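5 Folding exercise (two-arm bench)

This section covers the T-shirt folding task used by the Juvness robotics club. It assumes that the arms are bolted down, homed and passed as safe under section 4. Teams entering the Wovgate student challenge must complete 5.1 to 5.4 before booking bench time for scored runs.

5.1 Before power-on

1. Clear the main table of tools, cups and loose screws. The shirt is the only item allowed in the work area.
2. Check that the emergency stop is within reach of the supervisor. The supervisor does not type, drive or film.
3. Run a hand along each gripper cable from wrist to forearm. Leave enough slack for a full turn of the wrist joint.
4. Check the screws at the finger pivots with the hex key. Nip up any that turn. Do not use thread lock on these screws.
5. Put the shirt on the table.

CAUTION: Do not reach between open fingers while the drive light is on, even if the arm is still.

5.2 Starting the Laitinen controller

1. Switch on at the wall, then at the controller. Wait for the second tone.
2. Log in with the team account. Accounts are issued by Éabha Mulcahy and lapse in January.
3. Load profile 835 (cloth, slow). Profile 847 is the same profile with a firmer grip and is for towels only.
4. Select the left arm, open the gripper fully and close it once. Repeat for the right arm.
5. If either gripper stops short, the controller shows fault 1142. Switch off, clear any lint from the linkage and start again from step 1.

Note: Speed is capped at 40 per cent in both profiles. The cap is held in the controller and cannot be changed from a team account -- ask Babatunde Onyeka if a run calls for more.

5.3 Teaching the fold

1. Bring both arms to the ready position with fingers open.
2. Lower one gripper until the finger pads are just clear of the table. Approach from above, with the fingers either side of the cloth to be picked up.
3. Close slowly. A shallow pinch is enough. If the arm pushes down on the table the controller will log a contact, and more than three contacts will void the run.
4. Spread the shirt flat before any fold is taught. Work from the lower corners, one gripper to each side, and pull the cloth towards the near edge of the table.
5. Teach the side folds first, then the lengthwise fold. Save after each one.
6. Open the gripper fully before lifting away. A half-open finger will catch the hem and drag the fold out of line.

Note: Printed shirts slide differently on the printed side. Write in the log which way up the shirt was laid.

CAUTION: Keep the two wrists at least a hand's width apart when both arms are low. The Justari collision check covers the forearms -- it does not cover cables.

5.4 Reading the wrist and head views

The wrist view is used for judging the gap between the fingers and the edge of the cloth. The head view is used for judging shape and position on the table. Do not set finger height from the head view. Distances along the line of sight are hard to judge there, and most contacts logged by new teams come from trying it.

Before saving a fold, check in the head view that neither gripper hides the edge being taught. If it does, move the free arm aside and look again. 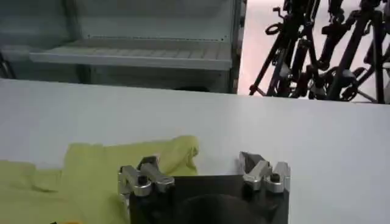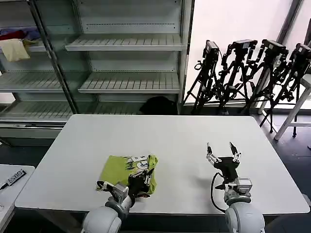
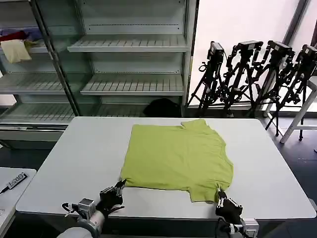
Fig. 5.1 Wrist view with fingers open (first) and head views with cloth gripped by the left arm (second) and by both arms (third).

5.5 Shutting down

1. Open both grippers and remove the shirt by hand once the drive light is off.
2. Park the arms. Do not push them to the park position.
3. Sign the log. Faults go on the red sheet, with the profile number and the team name.

Grip pads are changed by Anselmo Carrasco. Teams must not peel or trim them.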